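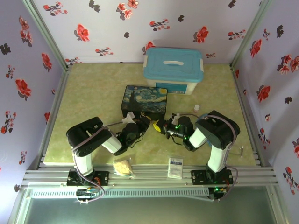 2025-02-01

Sorting day. The subject was small containers, and the aim was to reduce the number of things that live on top of other things.

The Starry Night box stays. It came from Womwood in December with something else in it and has since held spare buttons, fuses and the short screws from the Bepari shelf. I emptied it and weighed the contents on the kitchen scale: 626 grams, most of it screws. Seven fuses, of which two failed the continuity test and went out. The buttons went into an envelope. The lid print has a scratch near one corner, which I recorded last time and which is no longer.

The storage box with the blue lid is the better container in every practical respect. The body is translucent, so the contents can be judged without opening it, and the handle is set into the lid. I considered moving everything into it and decided against: small parts sink to the bottom of a deep box and have to be tipped out to be found.

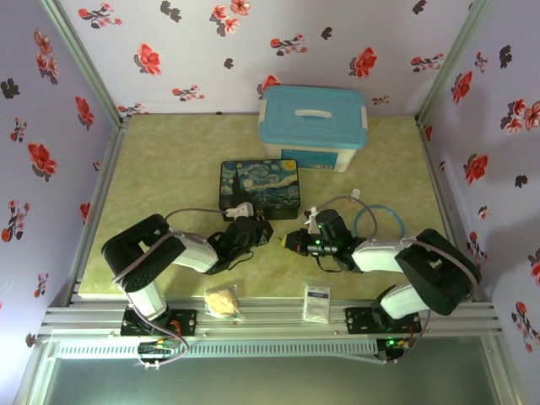

Should small screws be kept in the same box as fuses? Separate them, or at least put the fuses in a bag, as the screws will mark the end caps and scratch the glass.

After lunch I rewrote the contents list. Fuses bagged, screws by length, buttons excluded. The Osomgate catalogue gives 1,527 as the part number for the divider set, but the set is made for a wider box and would need trimming on both sides. I have not ordered it. Card will do for now – 2 mm, cut with the steel rule and left unglued.

Remaining: the Omell adhesive, which has a use-by date I can't read, and the drawer under the window. Both tomorrow. The drawer sticks on the left runner and wants candle wax before anything heavy goes back in it.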